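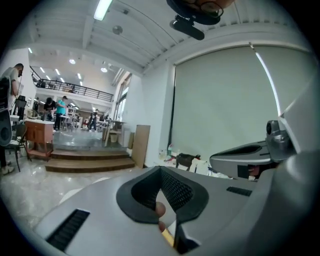
Grip pad and housing vents, seen from below

Subject: Re: [bookmend] Cracked hinge on a heavy cookbook
From: Aušra Dzene
To: bookmend list

On 04/02/2023 Ysaline Caron wrote:

> Hello everyone,
>
> I have a cookbook from the Stikton church kitchen, case bound, 198 pages plus the plates. The front hinge has split along its whole length inside and the endpaper is torn through. The back hinge is loose but the paper is still whole. The sewing looks fine to me. I can fan the sections and nothing moves.
>
> I was going to run white glue down the split and put it under a weight overnight. My sister says this is how the last person did it and why it broke again. Is she right? And should I take the whole case off? I would like it to go back to the kitchen and be used.
>
> Ysaline

Ysaline,

Your sister has a point. Glue straight into a split hinge holds for a while, but it makes a stiff line, and the book opens next to that line and tears there. Often the new tear is in the text paper, and then you have a bigger job than the one you started with.

First look at what is under the torn endpaper. Lift the loose edge with a thin knife and see if the mull (the open cloth glued over the spine) is still attached to the board. If it is, and only the paper has gone, you can leave the case on. If the mull has let go or crumbles when you touch it, take the case off and reline the spine. A heavy book on thin old cloth will drop out of its case again no matter what you do to the endpapers.

For the simple repair I do this:

Brush out the old crumbs of glue. Anything hard that stays in the joint will show through as a bump.

Cut a strip of Japanese paper a little shorter than the height of the book. Mine is usually 11 mm wide after trimming. Tear the long edges against a ruler instead of cutting them, so they feather. The grain runs head to tail.

Paste the strip with wheat starch paste. You can mix in a little PVA for a kitchen book, but go easy. Lay it in the joint with the board open at a right angle and work it down with the edge of a bone folder. Then wax paper on both sides of the hinge, close the board, and light weight.

Leave it overnight and look at it in the morning. If the wax paper sticks, you used too much paste.

I would do the back hinge at the same time. It can be tightened from the outside – put some PVA on a thin knitting needle, slide it down the gap between spine and board from the head, then from the tail, and press the groove with the folder. Don't flood it. The same trick will not help the front one until the inside is mended.

As for materials, I have tried the Kumer paste powder and the Sosa one. Both cook up the same way for me. Kumer keeps 4 days in my refrigerator, and then it smells. I have a roll of medium weight tissue left over and can mail you a length if you send an address off list.

One more thing about the case. On item 869 from the Bendholm reading room I took the case off when I did not need to, and the cloth on the spine cracked when it went back on. The book is fine, but it has a new spine piece now and the old title is pasted on top of it. If yours still has its lettering, I would try hard to leave it where it is.

If the plates are on coated paper, keep the paste well away from them. Coated sheets that get damp and then pressed will stick together, and I don't know a way to part them afterward.

Is the tear in the endpaper right in the fold, or off to one side? If it is off to one side you may want a wider strip than mine.

Aušra

PS for the rest of the list: the paper order closes at the end of September. Send me weights and sizes, please, as well as the color.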